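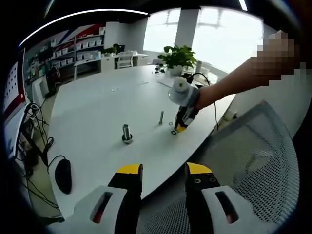
Opinion > Work & Home > Columns

Search this site Enter keyword Go

Against the big shared table

3/11/25

Quick one because I have a train to catch and I've been chewing on this since February.

I want to make the case against the big shared table. Offices, libraries, coffee places, the new kitchen at your cousin's house. One huge surface, everybody around it, no edges that belong to anyone. We've decided this is friendly. I think it's a way of saving money on desks and walls, and we went along with it because the tables look nice.

Some background. I've worked at shared tables for seven years. Before that I had a desk. Not a good desk. It had a drawer that stuck and a lamp somebody had glued back together, and when I left at night I could leave a half-read report face down on it and come back and there it was, same page. I didn't know that was a luxury. I thought that was a desk.

Then the company moved into the old Dumeo building and the desks didn't come. What we got was tables. Long ones, lovely ones, and a laminated sheet about "clearing down" at the end of the day. Clearing down! So every evening the laptop goes in the bag, the notebook goes in the bag, the mug gets washed and goes on a shelf with sixty-nine other mugs, and the next morning it all comes out again. Ten minutes at each end. Do that for a year and see what you could of done with the time.

People say it's good for collaboration. I've heard this in three jobs now. What I've seen is headphones. You put people with no walls around a table and they build walls out of whatever they have, a bag, a coat on the next chair, a monitor tipped at a funny angle. The talking happens in the stairwell. My best conversations about work in that building were all on the stairs, or in the line for the microwave, which had its own politics that I won't get into.

And meetings. Take one table and give it two jobs. Somebody's working at it, somebody else has booked it for eleven. At 10:55 you get the hover. The polite hover with the laptop held open like a tray. No one says anything, you just feel it on the back of your neck, and you pack up in the middle of a sentence and never find the end of that sentence again.

The library is the one that really gets me though. Plomeck had carrels. If you're under a certain age you may not know the word, it's a little desk with sides. Ugly as anything. Brown, scratched, forty years of ballpoint in them. I wrote most of a thesis in the one by the radiator. They took them out and put in what the leaflet called "social study surfaces" and I went in to try it, I really did, I went in with an open mind and a flask. A man across from me was eating an orange. Nice man. Offered me some. I got nothing done and came home smelling of orange.

The library says the new layout seats more people, and it does. I don't dispute it. But seats for what? If what you need is somewhere to sit then yes, great, more seats. If you need somewhere to think, and there are people who go to a library precisely because home has a TV and two small brothers in it, then the carrel was doing a job the table can't do. Those kids aren't going to write in to complain either. They just stop coming.

Now the home version. Friends of mine knocked out a wall and bought a table from Raudsepp. $3000. I'm not having a go at them, it's their money and it's a beautiful object, you want to stroke it. The idea was that the family would eat there and do homework there and pay bills there and it'd be the heart of the house. And so now it's all of those at once. Dinner is at one end with the plates pushed up against a science project. The bills have gone missing twice. They've started eating on the couch, which they swore they'd never do, and the table is where things go when you come in the door.

My grandmother had a kitchen table that I'd guess was smaller than most people's TVs now. Everything on it had to earn it's place. When dinner was coming you cleared it, which took a second as there was nothing on it. And then for homework you went somewhere else, a corner, the top stair, a tray on your knees. I know that sounds like making a virtue out of not having room. Maybe it is. But we each had a spot and the spot was known and you'd get shouted at for being in somebody else's.

That's what I think we lost, the known spot. Doesn't need to be big. Doesn't need to be private even. A bench in a workshop with your tools hung over it isn't private, anyone can walk past and comment and they will. But it's yours and you can leave a job half done on it overnight. A lot of real work is stuff left half done overnight. The jigsaw people understand this better than any office planner I've met.

OK the other side, because I'll get emails. Yes, big tables are great for some things. Laying out a pattern. Sorting photos. Thanksgiving. Anything where two or three of you need to be at the same thing from different sides, handing bits across. I'm all for that. Have one big table! Have it in the middle of the room, and keep it clear, and go to it when you've got something to do together. Then go back to your spot. What I'm against is the big table instead of the spot.

And yes, not everyone wants a spot. I've worked with people who'd happily do their taxes on a merry-go-round. Good for them. They'd be fine either way, which is sort of my point, the layout got built around the people it costs nothing.

Money, then, quickly. I asked a facilities person I used to work with what a plain desk costs bought in bulk, with a drawer, and he said it isn't the desk, it's the floor under it. Every desk that sits empty on a day someone's home is floor you're paying for. Fair enough. That's an honest argument and I'd respect it if they'd just say it. Tell me you can't afford my floor. Don't give me a launch event with pastries and call it community. Rudico, where I did a contract last year, put 800 people through a "ways of sitting" workshop. An afternoon each. I'd love to know how many drawers that would of bought.

What I'd ask for is pretty small. In the office, a locker you can fit a real stack of paper in, and one row of fixed desks for whoever wants them, first come, keep it for a month. In the library, put back a few carrels along the wall where the printers are, the printers don't need the daylight. At home you do what you like, but before you buy the giant table go and find out where each person in the house would put down a thing they didn't want moved. If there isn't a place for that, sort that out first, a shelf with a stool does it.

I've done it myself. Corner of the bedroom, old door on two file cabinets, wobbles when you type. There's a library book on it now face down at page whatever, and a bill, and it'll all be there when I get back tonight. Right, train.

We use cookies to improve your visit. By continuing to browse you agree to our cookie policy. Accept Manage settings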